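Gamness home collection – pre-session and in-session checklist, with comments
Site: Gadley, upstairs room
Task set: small items, soft surface
Checked 2nd September

Thank you to everyone who sent notes on the January version. I have kept the old order, because people know it by now, and added my comments under each point. Please read them the first time through, even if you have done this more often than I have.

1. Surface and surroundings
Blanket spread over the bed and reaching past the working area: OK
Walls clear of the swing of the arms: OK
Comment: A few shallow creases don't matter, and I'd sooner have them than a blanket pulled so tight that it slides when somebody leans on it. We do want soft surfaces in this set, as the model has seen far too many desks.

2. Lighting and cables
Ring light on its tripod, lit, feet steady: OK, see comment
Cable away from hands and knees: see comment
Comment: A tripod on a mattress is never as steady as one on the floor, so press down gently beside each leg and watch whether the top sways. Any loop of cable on the bed should lie behind the tripod, well out of reach of the jaws. 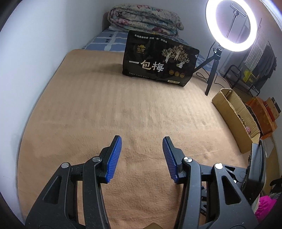 3. Hand-held grippers
Pivot pins flush, none working loose: OK
Ribbed pads seated, no lifting at the edges: OK
Jaws open and close fully without catching: OK
Comment: Dust on the black parts is only dust, but do wipe it off when you have a moment. Keep your other fingers out of the slots between the arms – the pinch is a small one and you will remember it all afternoon. Pads are changed after 48 hours of use, and the spares are in the Stakeo case.

4. Items
Nothing sharp left unguarded: action needed, see comment
Nothing that could be swallowed left behind afterwards: check at close
Comment: Stud earrings are lovely practice for the learner, being tiny and awkward to get hold of, but the posts are pointed and this is a bed. Pick strays up straight away and tally them into the tub before anybody sits down.
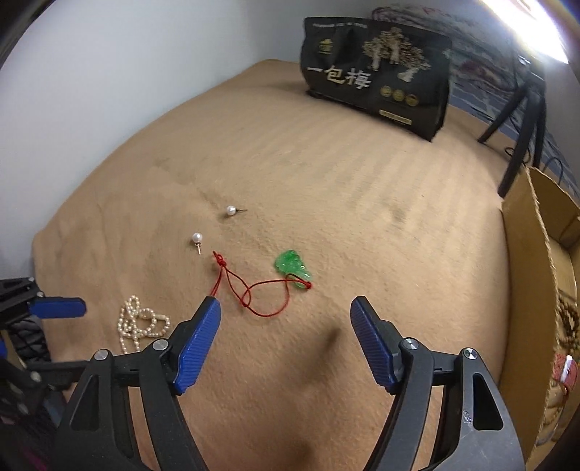
Cords and strings of beads want a bit of patience. If one catches on a fingertip, stop, open the jaws and free it by hand, then mark the episode as interrupted in Ticona. Please don't tug! A snapped necklace means beads all over the bedding, and an interrupted episode is still useful to us.

5. Recording
Storage free for a full block: OK
Both grippers paired before the first episode: OK
Episodes planned: 71
Rest after every 11 episodes: agreed
Comment: The rest is 5 minutes and I do mean it. Wrists tire sooner than people expect, and tired hands give jerky examples that we end up throwing out.

6. Close of session
Ring light off and left to cool before folding
Small items tallied back into the tub
Blanket shaken out over a hard floor
Comment: Leave these three blank until the work is finished, then fill them in before you pack the grippers.

Result: may go ahead once the guards for the earring posts are in the tub. Next check before the hard-surface set.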